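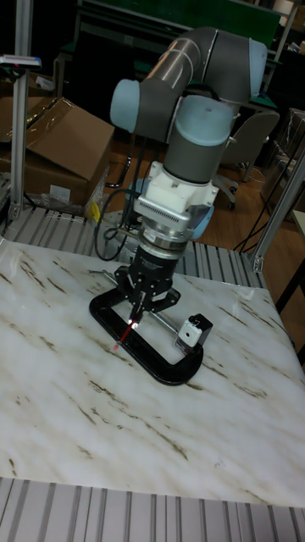 A robot arm reaching down over a C-shaped clamp.

What does it cost to get a robot arm to work? Most people think of the arm first. The arm is a big part of the bill, but a workshop has to buy plenty of other things before the arm can pick up a single pencil.

Lokau is a small workshop that teaches robot arms to handle ordinary tools. Before it bought anything, the people there made a budget. A budget is a plan for money. It says how much you have, what you need, and what each thing will cost.

They started with the job. The arm would have to hold thin things, like a pencil, and thick, heavy things, like a clamp. That told them how far the arm had to reach and how much weight it had to lift. A stronger arm costs more, so it makes sense to know the weight first. 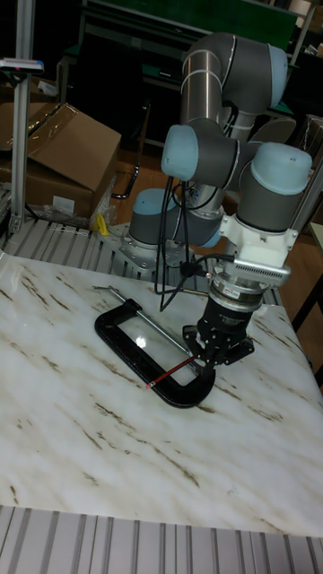
The gripper holds a red pencil. The arm is bolted to a metal plate.

An arm is often sold without a hand. The hand is called a gripper, and you choose it to match the job. Some grippers have two fingers that close like tongs. You may also need a bracket to join the gripper to the wrist, and cables to carry power and signals.

Then there is the table. When an arm swings, it pushes on whatever is holding it up. A light table can shake, and then the gripper misses. Lokau set aside $2413 for the table, the metal rails and the plate. The cables and brackets came to $209 more.
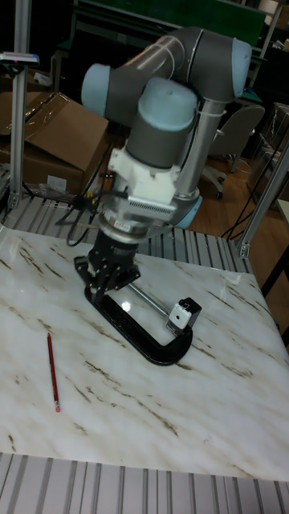

Practice objects are the cheap part. A pencil costs very little, and most workshops already own a clamp. Lokau put down $90 for all of them, including spares, and still had money left on that line in May.

Last on the list was money for repairs. Fingers wear down and cables break. If you spend everything on the first day, the arm may have to sit still until you can save up for a new part.
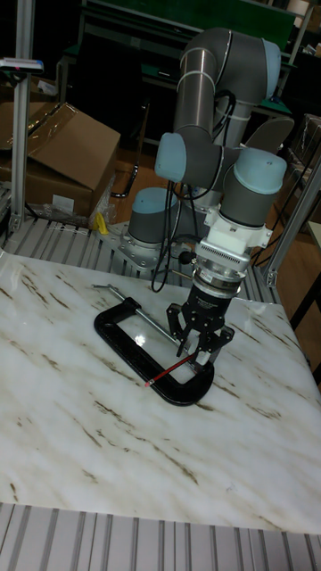
By Yurii Panasiuk
Apr 28, 2018

You can make a budget like this for your own project. Write the job at the top of a page. Under it, list every part you need, even screws and tape. Ask an adult to help you find the prices, then add them up.

If the total is too high, look at the job again. Could you lift something lighter? Could you borrow a table? Change the list and add it up one more time.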